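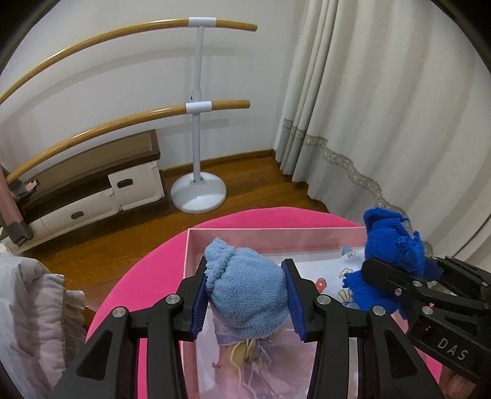 La boîte rose de la poupée, avec le petit linge bleu clair et le tricot bleu roi.

Ranger une poupée et son trousseau dans une boîte

Imprimer cette page | Envoyer par e-mail

J'adore cette petite activité ! Elle occupe une fin d'après-midi, elle fait travailler les doigts (plier, tasser, border) et quand c'est fini la poupée est prête à partir chez les grands-parents ou à passer l'hiver en haut de l'armoire. On la fait chez nous depuis l'automne, et ma fille, qui a 5 ans, réclame maintenant « la valise de Min » dès qu'on parle de voyage. Min, c'est la poupée. Vous l'aurez compris.

Ce qu'il vous faut

Une boîte rectangulaire à bords relevés, un peu plus longue que la poupée. La nôtre est rose, mais une boîte à chaussures d'adulte convient très bien.
La poupée, habillée.
Un petit linge en éponge, pour le dessus.
Un tissu imprimé fin (chute de coton, vieux mouchoir, morceau de taie d'oreiller à personnages).
Un tricot souple : bonnet, écharpe de poupée, chaussette dépareillée, tout va.
Une table basse ou un tabouret assez large, à hauteur d'enfant.

Préparer la poupée

Commencez par les cheveux, surtout s'ils sont longs et blonds comme du foin au mois d'août. Démêlez en partant des pointes, avec les doigts ou un peigne à grosses dents, en tenant la mèche au-dessus du nœud. Pas de brosse à picots sur une tenue en voile, ça accroche tout de suite. Lissez ensuite la robe à plat avec la paume. Si elle est vraiment froissée, suspendez-la dans la salle de bains pendant la douche, mais oubliez le fer : j'ai fait fondre un ourlet comme ça et je m'en veux encore.

Couchez la poupée sur le dos, les bras le long du corps, les cheveux ramenés d'un seul côté.

Plier les tissus

Le tissu imprimé d'abord. Pliez-le en deux, puis encore en deux, le motif vers l'extérieur pour que l'enfant le retrouve facilement. Il va dans un coin de la boîte, à côté de la poupée.

Le linge en éponge se plie sans serrer. L'éponge a du gonflant, et c'est ce qu'on veut : posé par-dessus la poupée, il l'empêche de se promener quand on penche la boîte.

Le tricot, lui, ne se plie pas, il se roule. On le met au bout de la boîte, en boule un peu tassée, là où il reste de la place. Mon voisin Johannes Rampersad, qui tricote divinement, m'a appris à rouler en partant du bord monté pour ne pas détendre les mailles, et depuis mes bonnets de poupée gardent leur forme !

Variante pour les petites mains

Avec les plus jeunes, sortez une pince, une vraie pince de cuisine par exemple, et proposez d'attraper chaque tissu pour le déposer au bon endroit. L'éponge est parfaite pour débuter, elle s'écrase et ne glisse presque pas. Le voile est bien plus coquin... Gardez-le pour la fin. À deux, c'est encore mieux : l'un tient le linge bleu, l'autre le tricot, et on négocie qui passe en premier.

Fermer et étiqueter

Vérifiez que rien ne dépasse, passez un doigt le long des bords, puis mettez le couvercle si vous en avez un. Sinon, un ruban de 72 cm fait le tour de notre boîte avec de quoi nouer une belle boucle. Mesurez la vôtre avant de couper. Côté étiquette, un carré de papier et un dessin de ce qu'il y a dedans : à cet âge, le dessin se lit mieux que les mots.

Une question qu'on m'a posée : faut-il un sachet de lavande ? Moi j'en mets un tout petit, loin des cheveux. La prochaine fiche sera consacrée aux chaussures de poupée et à la façon de ne plus en perdre une sur deux.

Imprimer cette page | Envoyer par e-mail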